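Ticket: Return leg missing after schedule change
Product: Fotstead trip planner, web and phone
Opened by: Michalis Spanos
Handled by: Sumeya Gashaw
Priority: Normal
Status: Closed

Original report

I booked a return trip through Fotstead, out to Nusau with a change at Jedmont and back the same way. The airline moved the flight home from 23:40 to 00:25. The confirmation email has the new time. In my trip on the website the whole return leg has gone, and on my phone it is still there but a day early, so it says I fly home the night before I check out of the hotel.

I have tried logging out and in again, deleting the app and reinstalling it, and forwarding the airline email to the import address a second time. The second import made a duplicate of the outward flight and did nothing for the return.

I have also had a charge of 260 from the Boersma guest house for an extra night, which I think comes from the same fault. The booking there was linked to the trip and I had "adjust stay to flights" switched on.

First reply, 09:15

Thanks for the detail. Please don't delete the trip, as we need the history on it. Could you tell us:

The home time zone set in your account
Whether the phone is set to change time zone by itself
The booking reference on the newer of the two emails

Customer, 10:40

Home zone is Athens. The phone changes by itself. Reference sent through the private form.

Support notes

Loaded a copy of the trip on the test account. The return leg is in the database with the right departure time but the old departure date. The airline message gives the new time and marks the date change with a "+1" after it. Our importer read the time and dropped the "+1". That puts departure from Nusau at 00:25 on the original date, which is before the hotel check-out and before two other items in the trip.

The website hides any leg that comes before the item it is meant to follow. The phone app has no such check, so it shows the leg with the wrong date. Same bad record, two different results.

Tried on the test account:

1. Re-importing the email. Duplicate outward leg, return unchanged. Matches the report.
2. Editing the date on the phone. Saves, then goes back to the old date at the next sync.
3. Turning off airline updates for the trip, then editing the date on the phone. Saves and stays. The leg comes back on the website within 6 minutes.
4. Turning airline updates back on. Date goes wrong again at the next update.

So step 3 works as long as updates stay off. Passed to the import team with the raw message attached.

Second reply, 14:05

Please open the trip on your phone, go to Trip settings and switch off "Airline updates". Then edit the return flight and move the date forward by one day. Remove the duplicate outward flight by holding it and choosing Remove - the one to remove has no seat number. Leave updates off for now and check the departure time with the airline before you travel.

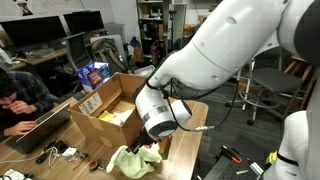 Michalis Spanos: That has worked on the phone and the website. The return shows on the right night and the duplicate is gone. The calendar feed still has the old date though, and I share that with my sister who is picking me up. The guest house charge is still there as well.

Third reply, 15:30

The calendar feed is rebuilt overnight. If it is still wrong in the morning, remove the feed from your calendar and add it again with the same link.

On the charge, our log shows that the stay was changed by the trip planner and not by you. We have asked Boersma to put the booking back to the original nights and refund the 260 to your card. "Adjust stay to flights" is now off for this trip.

Import team update

Fault confirmed. It affects messages where a delay carries the departure past midnight and the day change is sent as a suffix. Over 100 trips have the same bad record. The importer now reads the suffix, and stored trips will be corrected by a script in November. Trips with updates switched off will be skipped, so those customers need to turn updates on again themselves.

Closing note

Customer confirms the calendar is right and the refund has arrived. Told him he can turn airline updates back on. Duplicate legs on re-import logged as a separate ticket.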